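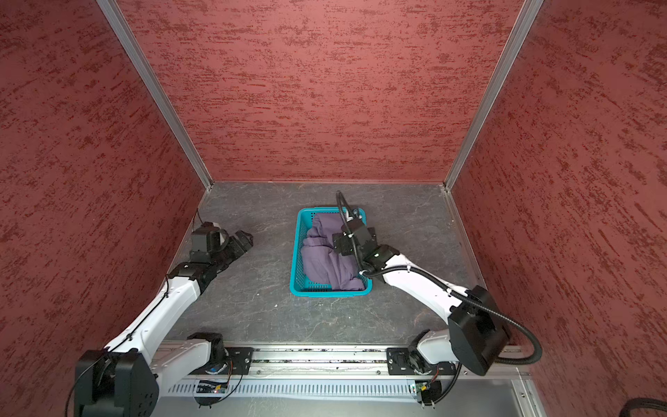

The storage basket is an open container, without a lid in its usual form, in which household goods are kept, sorted or carried from one place to another. It is among the oldest of household articles, and for most of its history it was woven from plant material such as willow, cane, rush or split wood. Since the middle of the twentieth century the molded plastic basket has taken over much of its work in kitchens, bathrooms and linen cupboards. The common plastic form is rectangular, with a raised rim and sides pierced by many small openings, and a single crumpled cloth can be enough to fill most of a small one. This article treats mainly the small and middle sizes used for textiles; the large hamper for dirty clothes is a related article with a different history.

Name and definition

In everyday English the words basket, bin, tub and tray are used with much overlap. Shops tend to use basket when the sides are perforated or woven, and bin or tub when they are closed. A tray is lower. These differences are not strict, and the same article may be sold under two names in the same street. In the Landeg district, where plastic baskets were made for several decades, the local word was simply "open box", and it is still heard from older shopkeepers.

Form

The walls of a plastic basket usually lean outward a little from the bottom to the top. This permits empty baskets to be stacked one inside another, and it also helps the piece to leave the mold. The rim is made thicker than the wall, or is folded over, because it must carry the load when the basket is lifted. Some models have handles cut into the two short sides. Others have none and are lifted by the rim.

The openings may be round, square, slotted or diamond-shaped. They reduce the weight and the quantity of material, they let air reach the contents, and they allow the owner to see more or less what is inside. Very small openings hold back small things such as buttons and socks, but they collect dust and are slower to clean. The bottom may be closed or pierced, and pierced bottoms are preferred where damp cloths are kept.

Color has been a matter of fashion. White and beige were usual in the first years of production, followed by strong blues, greens and reds. The blue-green group, sold as teal, turquoise or aqua, has kept its place for a long time, probably on account of its connection with water and washing.

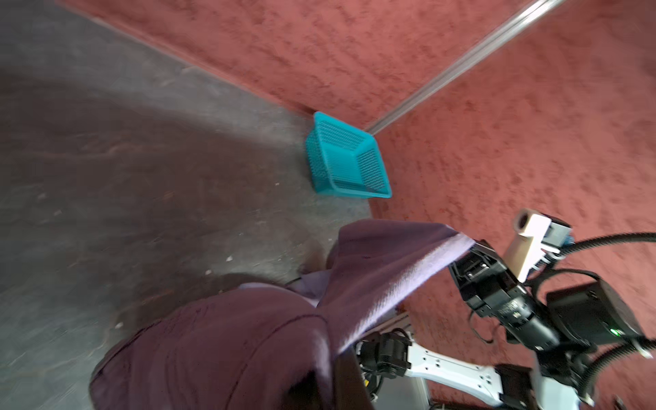

Teal basket with perforated sides, and a purple cloth held above the floor.

Materials and manufacture

Most plastic baskets are made by injection molding from polypropylene or polyethylene. The melted material is pressed into a closed steel mold, cooled, and pushed out by pins, whose small round marks can often be found on the underside. Polypropylene is the stiffer of the two and gives a cleaner edge around the openings. Polyethylene bends more and is less likely to crack in a cold room or on a balcony in winter.

The Visico works at Landeg began to mold household baskets in a former button factory. Its first catalog listed 6 sizes, of which the third, meant for hand towels and baby linen, became the most sold. Each piece of this size weighed 183 grams. At the height of production the works delivered 1,320 baskets in a working day, most of them to shops in Jultmont and in the villages to the north. The molds were later sold to a firm in Sullby, which continued two of the sizes with a slightly wider rim. Baskets of the two makers can be told apart by this rim, and also by the stamp on the bottom — a plain V in a circle for Visico, and no mark at all for the later ones.

Use with textiles

Cloths are kept in baskets either folded or loose. Folded storage takes less room and makes it easier to take one piece without disturbing the others. The cloths may be laid flat in a pile or placed upright in a row, in the manner of papers in a file. The upright method needs walls of a height near to that of the folded cloth, otherwise the row falls over when half of it is taken out.

Loose storage is common for cleaning cloths, for rags and for articles that wait to be washed or mended. A soft fabric put in loose will gather in folds and press against the walls, and it may hang over the rim if the basket is too small. Thick towels are better kept in a basket that is wider than it is high. Delicate knits can catch on rough mold seams, and households that keep such articles in plastic sometimes put a cotton liner in first.

For carrying, the load should not stand much above the rim. Wet linen is far heavier than dry linen of the same volume, and most damage to handles and rims comes from this use.

Care

Plastic baskets are washed with warm water and a mild soap. A soft brush is useful for the openings. Strong sunlight makes the color fade and, after some years, makes the plastic brittle, so that small pieces break from the rim first. A basket in this state should not be used for clothing, as the broken edges pull threads. Baskets placed directly on a cellar or garage floor pick up grit on the underside, and this scratches shelves and painted wood when they are brought back into the rooms.

Collections

Plastic household goods were for a long time not considered worth keeping by museums. The local museum at Jultmont opened a permanent display of them in January, with 825 articles from kitchens and laundry rooms of the region, among them a complete set of the Visico sizes. The woven baskets of the same collection are shown in a separate room.

See also: Hamper; Clothespin; Linen cupboard; Injection molding

This page was last changed on Dec 10, 2013.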